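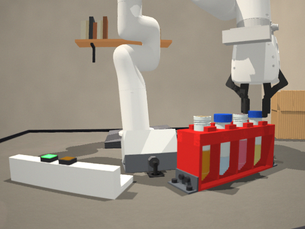
The tube rack scene in the Womlow simulator, with the gripper open above the last tube.

Womlow planner: frequently asked questions
Last updated 2021-08-11

What does Womlow do?
Womlow is a motion planner with a simulator attached. You give it a model of your arm and the things near it, and you tell it where the gripper should end up. It works out a path that doesn't hit anything and sends it to the controller. It does not do vision. If you need to find objects with a camera, use Alaoui, our perception package, and pass its results across.

Do I need a real arm to try it?
No. Every scene that comes with the download runs in simulation on an ordinary desktop computer. The tube rack scene is the one most people start with.

Why are some tubes capped and others open?
The planner treats them differently. A capped tube may be tilted during a move. An open one has to stay upright, so the planner throws away any path that tips it past the limit. The rack alternates the two so that you can test both rules in one run. The limit is called max_tilt and you can change it for each object.

Does the simulator model liquid?
Only as a coloured fill inside the tube. It does not slosh or spill. If your path breaks the tilt limit you will get a warning in the log, but the liquid will look the same.

The gripper reaches the tube and the planner then reports a collision. What is wrong?
Usually the safety margin is too wide. The fingers have to pass close to the rack and to the next tube along, and the default margin of 9 mm is meant for open space. Set it to 2 mm for the rack and leave it alone for everything else. If that doesn't help, check that the finger shapes in your arm model match the fingers you have fitted.

Do I have to include shelves, boxes and other background items?
Include anything the arm could reach. The elbow often swings further back than people expect, so a shelf on the wall behind it matters as much as the rack in front. Plain boxes are fine as stand-ins – the planner doesn't need each book.

How long will it search before giving up?
90 seconds by default. Most rack moves are solved well before that. If yours regularly run out of time, the goal is probably out of reach and a longer limit won't change the result.

Can I use the Roltex controller?
Yes, from version 2 of the Womlow driver. Older drivers drop the last point of a path, so please update first.

Where do I report a fault?
Use the Renis support form. Attach the scene file and the full log – a screenshot of the error is not enough for us to repeat the problem.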